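# Submitting a Review to the Carham Library Reading Pages

The Carham Library reading pages publish reviews of novels, short story collections and plays written by library members. This guide explains how to prepare a review and send it to the editorial desk. It applies to reviews of older works as well as new ones. The next deadline is 19th February, and accepted reviews will appear in March.

## Before you write

Check the catalogue to see whether the title has already been reviewed. The reading pages currently hold 2,536 reviews, and a second review of the same book is accepted only if it concerns a different edition or translation. Members may submit up to 3 reviews in any one quarter.

Read the book in full. Reviews based on an abridged audio recording should say so in the first line.

## Writing the review

1. Begin with the title, the author, the publisher and the year of the edition you have read. If the book is a reprint, give the year of first publication in brackets.
2. Set out the situation in which the story opens. Two or three sentences are normally enough. Name the principal characters and the place, and leave minor characters until they are needed.
3. Do not disclose the ending. In crime and mystery fiction, this also covers the identity of the culprit and any event in the final quarter of the book.
4. Give your opinion and support it from the text. Short quotations are welcome and should carry a page number. 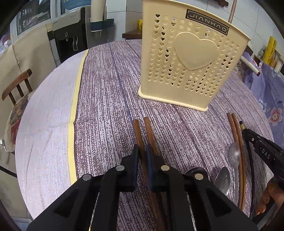
5. Comment on the style of the writing. Readers find it useful to know whether the language is dated, whether the chapters are long, and how much of the story is carried by dialogue.
6. State who might enjoy the book. A comparison with another title in the catalogue is helpful, provided that the other plot is not given away.

The review should not exceed 3,000 characters, including spaces. Longer pieces will be returned for shortening.

## Older works

Many novels of the last century contain attitudes that present-day readers may find offensive. Reviewers may mention this plainly and should indicate how far it affects the book as a whole. The Sharifi edition of a classic thriller, where the library holds one, is preferred for page references, as its numbering matches the large-print copies.

## Sending your review

Sign in to the Kirer members' portal and choose "Reading pages", then "New review". Paste the text into the box and select a category. Please do not attach a cover scan. Members without internet access may hand in a typed copy at the Tomitz Road desk.

The editorial desk replies within 15 working days. Minor corrections to spelling and punctuation are made without consultation. Any change to the sense of a review is sent to the member for approval before publication.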